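Bench rules for the Larnell cell

June 2021

Our rules for automated scanning now run to 2 pages. Each shift starts with the fingers empty and clear of the tray.
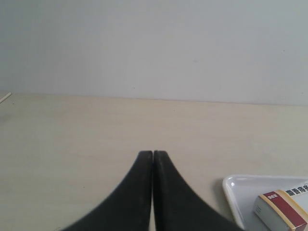 Dymphna Dunne asked whether one carton per tray is too strict at 300 cartons a shift. The limit stays for now.

Rule 162 covers item position – the barcode must face up before any pick. A carton lying as this one does, code uppermost and alone in its tray, complies. 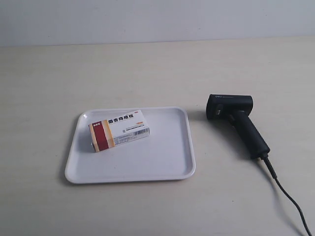 Approach with fingers open, one on each side.

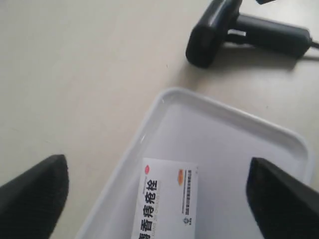
Review

Cathal Hennessy will revise the rules in September.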